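The locks at Bremlow

Cường Hà keeps the part he replaces most often in a drawer under the cash register, next to the receipt rolls. It is a push-pull solenoid, small enough to close a hand over. The lockers at Bremlow, the luggage storage and parcel shop he has run for eleven years, would stay shut without them.

Bremlow has 428 lockers on two floors. Each one is held closed by a spring latch, and each latch is drawn back by a solenoid when a customer types in a code. Hà bought the bank of lockers secondhand from a swimming pool that was closing, and the original locks took coins.

"The coin locks were fine," he said. "People just don't carry coins. I had customers standing at the counter with a phone in one hand and a suitcase in the other, asking me for change all morning."

The conversion took most of a winter. He did the first row himself in the evenings, after the shop closed at 9, with a drill and a paper template he had taped together from two receipts. His sister's husband wired the control boards. A local machine shop, Lương, cut the brackets. The first batch came back with the mounting holes too close together, and he still has a box of them.

"I use them for shelf supports," he said. "They're good steel."

He is particular about how the solenoids go in. The body has to sit square on the bracket, with the plunger in line with the latch. If it is off by even a little, the plunger drags on one side and wears. A worn one will still work for months, but it gets slower, and customers pull on the door before it has let go.

"They pull, it jams, they pull harder," he said. "Then they come and get me and tell me the code is wrong. The code is almost never wrong."

The back room is where the repairs are done. It was a kitchen when he took over the lease, and the sink is still there. He tests each unit on the table before it goes into a door, and again after it is mounted.
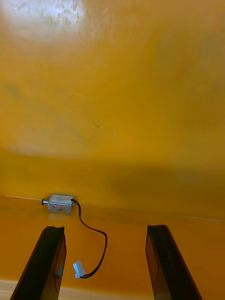
What usually fails first on one of these, the coil or the plunger?

"The wire, before either of those," Hà said. "It gets pinched where it goes through the door frame. The coil burns out if the board sticks and keeps the power on, and that has happened to me four times. The plunger itself I can normally clean."

Cleaning, for him, means a dry cloth. In the first year he used oil, on the advice of a customer who repaired sewing machines, and he regrets it. Lint from coats and bags stuck to the oil and packed into the housing. He spent August of that year taking out every unit on the lower floor and wiping them down.

"Dry cloth, then push it in and let it out with your thumb," he said. "You can feel it. If it's gritty, wipe it again. If it's still gritty, put it in the other box."

The other box is for units that will be taken apart for screws. He doesn't repair coils. He tried it once, rewinding one by hand over a weekend, and the result was weak and hummed.

Hà keeps a log in a school notebook, one line per repair, with the locker number, the date and a word or two about the cause. He started it after he changed the same unit three times in a month before noticing that the door itself was bent. The notebook is on its second volume. The most recent entry when I visited was number 1512, and the cause was given as "gum."

He bought the first solenoids from Cesomar, a parts supplier that has since stopped selling to small accounts. He now orders from Esura, 900 at a time, and splits the order with two other locker operators across town. The price is better that way, though the boxes take up half the hallway until the others come to collect.

He said he doesn't look for the strongest model. A stronger pull hits the stop harder and makes more noise, and on the upper floor there is a dentist on the other side of the wall. He wants a medium one with a long enough wire, so that there is slack inside the door. Short wires mean a splice, and he has found that the splice is where he ends up working later.

I asked whether he had thought about replacing the whole thing with one of the newer systems, the kind that comes as a finished cabinet with a screen. A salesman had been in that spring, he said, and had left a folder. The cabinets looked nice. They were also deeper than his hallway allows, and the locks were sealed.

"If one stops, you call them, and they send somebody," he said. "Maybe tomorrow, maybe after the weekend. And there's a person's passport in there, and they have a train."

When a door sticks now, he takes off a side panel, reaches in and pushes the latch back by hand. He has done it in under a minute with a customer watching. The panel has two screws and he keeps the screwdriver in his shirt pocket.

While we were talking, a woman came in to say that 212 wouldn't open. He asked her to step back, pressed the door shut with the flat of his hand and had her enter the code again. It clicked and swung out. He wrote the number in the notebook and put a question mark after it.

"I'll look at that one tonight," he said. "She was leaning on it, I think. But I'll look."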